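We use cookies to keep you signed in. OK
Home Ask Topics Open Days Log in

Taking my kids to a robot open day in April – worth it?

Umari
The Wonditz open day is over 50 miles from us and I can't tell what you get to see. Is it just slides?

Isaksson
No slides when I went! You stand pretty close to the table while the small arms move blocks, and you can ask whatever you like. My two were glued to this bit.
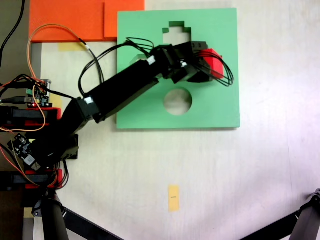 Red block in the gripper, over the green board

Go early if you can – by noon there was a line and we waited ages for a second turn.

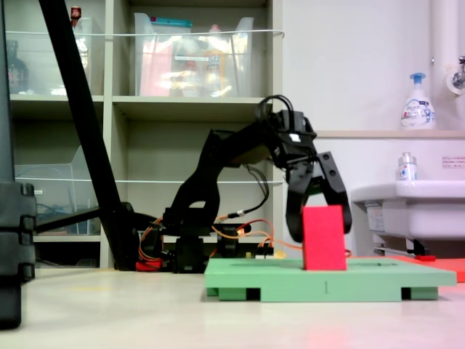
Oh, and bring snacks, there's only a vending machine. Parking is free behind the building, but the lot fills up fast (we ended up on the street). My youngest is six and lasted a good hour before she got bored.

Gudidano
its ok. kind of slow to watch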